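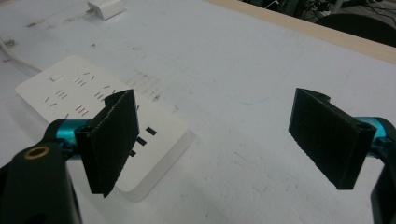 Gripper open over the bench, power strip behind the left finger.

Reviews > Shop Equipment > Hand-Held Grippers

Skorkden Illis hand-held gripper: worth the money?

Skorkden wants $635 for the Illis. The pitch is that you try your parts by hand before paying for an arm, and I went in doubting it. A sales page can make any two fingers look like a budget plan.

The build is decent. The black pads have a slightly textured face, the teal links look sharp, and there's a brass-ringed threaded insert on the body. Skorkden sells a bracket for it at $136, so my real price was closer to $872 once shipping, tax and spare pads went on the bill. Put that number in your request, or you'll be back asking for more in June.

Over 15 days Nayeli Tamayo and I tried it on everything we hope to automate. We dropped two parts from the plan, and that saved us some arguing. It told us very little about cycle time, and the brochure's payback chart depends on cycle time. I'd ignore the chart.

Also budget for a bench. Ours is scuffed and pen-marked, fine for hand trials, but I wouldn't bolt an arm to it.

Borrow one if you can. Buy only if you have more than a few parts to sort out.

Iñaki Prieto, May 2019

Contact | Copyright Mosquera Shop Reviews | Back to top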